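Last updated 4:15 p.m. Sunday

The Cletar clothing swap is back, and it's bigger!

If you were anywhere near the old Brurnus building this morning you already know, because the line went past the bakery and most of the way to the bus stop. I got there early (coffee in one hand, a bag of sweaters I never should have bought in the other) and I still ended up behind a family who had brought a wagon.

The Cletar swap used to be a little thing in a church hall. You dropped off what you didn't wear, you picked up what somebody else didn't wear, and you went home. This year the organizers moved it to the ground floor at Brurnus and opened it up to the whole east side. By closing time they had checked in 2139 pieces, which is a lot of denim, let me tell you.

"We were hoping for half that," Eusebio Llorente told me from behind a rack of winter coats. He has been running the swap for 13 years and he looked tired and very, very happy. "The coats went first. They always do. Next time I want a room just for coats."

The rules are the same as ever. Everything has to be clean and in one piece, and you get one ticket for each item you bring, up to 15. Tickets don't carry over to the next swap, so a few of us were making some pretty odd choices near the end -- I now own a bowling shirt with Piątek stitched on the pocket, and I love it.

What's new is the care table. People kept asking how to freshen up what they'd found, so there was a steady run of short talks on buttons, moth holes, stains and wrinkles. I sat in on the wrinkles one and learned that I've been hanging my linen pants wrong for years. Light tops are where most people want help, and the advice was to go easy, work from the top down and let the fabric rest before you fold it.

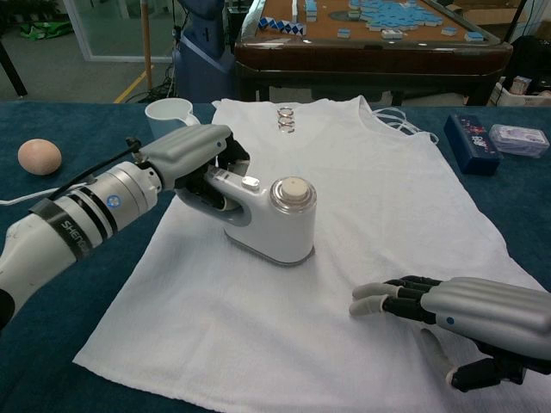
A handheld steamer and a white sleeveless shirt.

Kenji Haddad brought his two girls and three bags of outgrown school clothes, and he left with a suit jacket that fit him like he'd ordered it. "I have a wedding to go to and I was about to spend real money," he said. His younger daughter wanted me to know that she had found a cape. It was a great cape!

Whatever didn't find a home goes to the Groteo thrift store, which will sort it over the next couple of weeks. The swap also put out a jar for the heating bill and the rent on the racks, with a goal of $4000 for the year. Eusebio hadn't opened it when I left, but it took him both hands to carry it to the back room.

The next swap is set for December, same building, doors at 9 a.m. Shoes will be allowed for the first time -- pairs only, please. If you'd like to help set up the racks, leave your name at the front desk at Brurnus any afternoon before then.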